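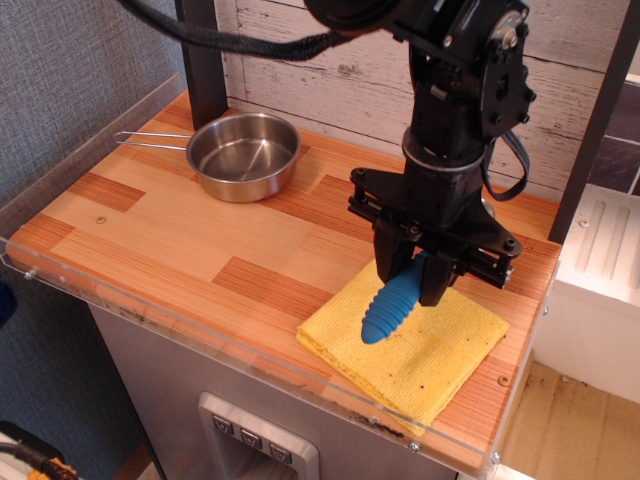 Mererid Dafis wrote to us in March to ask whether the cloth could be put away slightly damp, and whether her two children were right that the pan belongs on the left. On the first point, please let the cloth dry all the way through first. On the second, the children may have it wherever they like, though we do lean their way, and the layout later in this section is very close to the one they drew for her.

Section 4. Dressing the Counter of Your Kasano Play Kitchen

By now you have the cabinet standing, the backsplash fixed, and the clear guard panels in their slots, and we hope you have had a cup of coffee too. This section is the pleasant one. There is very little to tighten and nothing heavy to lift, and a child who has been waiting patiently through Sections 1 to 3 can do most of it alongside you.

Before you begin

Please check the height once more. The top of the counter should stand 445 millimeters from the floor with the short feet on. If yours is higher, the tall feet were probably fitted by mistake, and it is much easier to swap them now than when the counter is full of small dishes.

Have these within reach:
The cookware bag (saucepan and lid)
The vegetable bag
The folded cloth
A soft, clean rag of your own for the first wipe-down
The small screwdriver from the hardware pouch, part 181

The first wipe-down

1. Take everything off the counter, including any paper left over from the packing.

2. Dampen your rag with plain lukewarm water and wring it out well. You want it barely wet to the touch.

3. Wipe along the length of the counter, then go over it again from back to front. Fine dust likes to settle where the back of the counter meets the backsplash, so give that line a second pass.

4. Dry the wood right away with the other side of the rag or a dish towel.

Note: The blocks in your counter will differ in color, some quite pale and some much darker. This is how the wood comes to us and we don't sort it. Many families grow fond of one particular block and start calling it the stove, or the cutting board, or (in the home of Ching-wen Siu, who was kind enough to tell us) the place where the butter lives.

5. Feel along the guard panels with a fingertip. They should sit snugly, with no play when you press them. If one rattles, lift it straight up and set it down again firmly.

Caution: Do not use glass cleaner on the clear panels. It can leave them cloudy, and we can't polish that out for you. A drop of dish soap in water is plenty.

Setting out the cookware and food

6. Open the cookware bag and rinse the saucepan and lid before the first use. Dry them straight away, paying attention to the inside of the handle where it meets the pan.

7. Run your thumb around the rim and along the wire handle. Both should be smooth. If you find a rough spot, put that piece aside and write to Gruto at the address on the back cover.

8. Set the saucepan toward the back of the counter and turn the handle so it points along the counter, to the left or to the right.
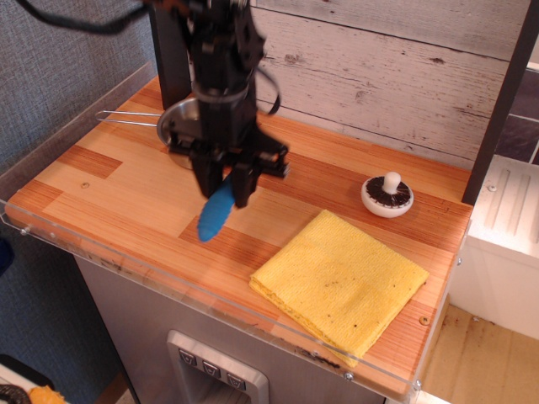

9. Now let your child place the vegetables, one or two to begin with. We know the temptation is to empty the whole bag at once - we have done it ourselves - but a small counter gets crowded quickly, and there is hardly any cooking to be done when every inch is taken up with groceries. The rest can wait in the cupboard underneath and come out as the menu changes.

10. Unfold the cloth, shake it out, and fold it back into a square. Place it within easy reach of the front.

A layout to start from

Children come to a new kitchen with their own ideas, and we would never want this guide to get in the way of them, so please read what follows as a friendly suggestion for the first afternoon.

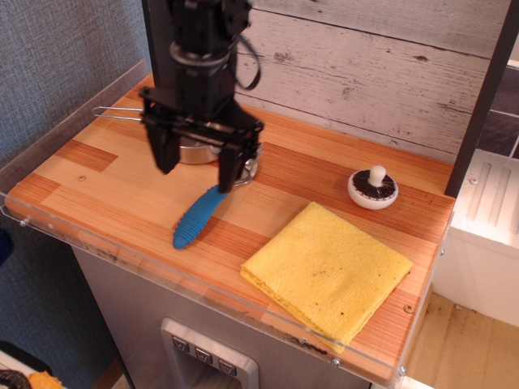
A good counter has a cooking side and a wiping side, and it helps to settle early on which is which. If you have no strong feelings about it, put the pot on the left with its long wire handle running toward the left edge, and keep the lid just to the right of it where a small hand can find it. The right half is then free for the folded cloth. You can let one corner come slightly over the front edge, as it does with our yellow one, and it makes a handy place to grab. Man-lok Chiu on our workshop bench sets his up the other way around and is perfectly happy with it.

Checking the screws

11. Once the counter is dressed, look for the screw heads in the wood. Each should sit level with the surface or a hair below it.

12. If one stands proud, give it a quarter turn with part 181 and feel it again. Stop as soon as it is level.

Caution: Never use a power driver on the counter screws. The wood around them can split.

Washing the cloth

Wash by hand in warm water with a little mild soap, squeeze it out, and lay it flat to dry. Please keep it out of the dryer. Spare cloths can be ordered singly or in pairs.

When the cloth is dry, fold it again and return it to the counter, then continue to Section 5, Hanging the Cupboard Doors.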